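Equipment and Budget: Frequently Asked Questions

For labs and teaching programs planning a tabletop arm station through the Prostcombe shared equipment program. Last revised in April.

What do we get for the base amount?

The base amount covers one arm, its controller, the table, a tool flange and one end tool of your choice. It doesn't cover the computer you run it from, task objects, delivery past your loading dock, or electrical work. Those have their own lines on the request form, and leaving them blank is the most common reason a request comes back.

Do we have to buy the arm and the table together?

No. If you already have a solid bench you can ask for the arm alone. Send the bench dimensions and a note on how it is fixed to the floor. A bench on casters will be turned down, even with locking ones. Groups that start with their own bench often come back for the table in the second year, so it may be worth pricing both at the start.

Is a perforated table worth the extra cost?

If more than one group will use the station, yes. You can bolt a fixture down, take it off and put it back in the same holes. If only one person will ever use it and the setup won't change, a flat top with clamps is fine. Check the thread size before you order bolts, as the Selgate and Pluvier tables don't take the same ones.

Do we need a proper two-finger gripper?

It depends on the task. For pushing, sorting and sliding work on a flat surface, a single straight rod is enough. It has no moving parts and no cable, and it costs very little to replace. Grippers need a power or air line, spare pads and someone to maintain them. If your plan for the first year is tabletop pushing, put the rod on the form and list the gripper as a later purchase.

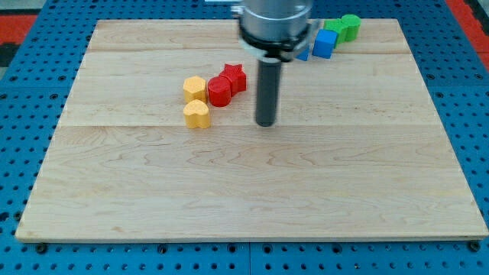
Ask for two rods in any case. They get bent or scratched when someone sets the working height too low, and a spare in the drawer saves a week of waiting.

What should we budget for blocks and boards?

Set aside $104 for a starter set of coloured shapes. Boards can come out of your general shop supplies. Any flat, smooth board will do, but have it cut to your table size before the arm arrives, and order it with the blocks so that you can check both for fit. Replacement blocks can be bought one at a time. Keep a short list of the shapes and colours you use, because a substitute in a different shade can upset a vision system that was set up on the old one.

Can we claim training as part of the equipment cost?

Yes, for up to five people per station. Sunil Ekanayake runs the operator session, normally on a Thursday. Extra people can attend, but their time is charged to your operating budget.

Who pays for repairs?

The first year is covered by the supplier. After that the arm is yours to look after. Plan for a yearly inspection and keep some money back for cables. The quotes from Li include an optional service plan; read what it says about travel charges if you are outside the city.

How long does delivery take?

Arms usually ship before tables. Don't book an installer until you have a ship date for both, in writing. End tools and blocks come separately and can be stored until you need them.

Can two departments share one station?

Yes, and shared requests are scored higher. One department has to be named as the owner for insurance. Attach a one-page booking plan that shows who has the station and when.

Who do we ask if our question isn't listed?

Send it to Teun Prins at the equipment desk and include your request number. Questions about an open quote should go to the supplier first, with the desk copied in.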